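Auxiliar de dobragem e preparação de têxteis (m/f)

Publicado em 2020-06-11
Empresa: Floltedis
Local: armazém de Tomoana
Vagas: 4

A Floltedis procura pessoas para a secção de dobragem. O trabalho consiste em estender, alisar e dobrar peças de vestuário leve, sobretudo T-shirts de manga curta, antes de seguirem para embalagem. As peças chegam da lavandaria em carrinhos e saem em pilhas, separadas por tamanho.

Cada peça é estendida na mesa com a frente para cima e a gola bem aberta. Alisam-se primeiro as mangas e depois o corpo, até à bainha. Peças com manchas ou costuras abertas vão para a caixa de devoluções, com etiqueta preenchida à mão. 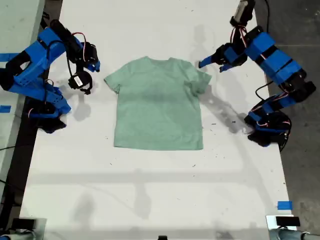 O horário é de cinco horas por dia, no turno da manhã, com pausa a meio. Trabalha-se de pé. Não é exigida experiência; a formação é dada no local por Beverley Maihi, responsável da secção, e é paga como tempo normal de trabalho.

Pedimos:
Pontualidade
Cuidado no manuseamento de tecidos claros
Português falado, suficiente para seguir instruções de turno
Disponibilidade até ao fim de janeiro

Oferecemos contrato a termo, subsídio de refeição e roupa de trabalho. O transporte fica a cargo do trabalhador. Há estacionamento para bicicletas junto à entrada lateral.

As candidaturas são entregues em papel na receção, ao cuidado de Vaughan Lowther, com currículo e contacto telefónico. Quem já trabalhou na secção deve indicar o turno em que esteve. As entrevistas realizam-se no armazém, a partir das 9 horas.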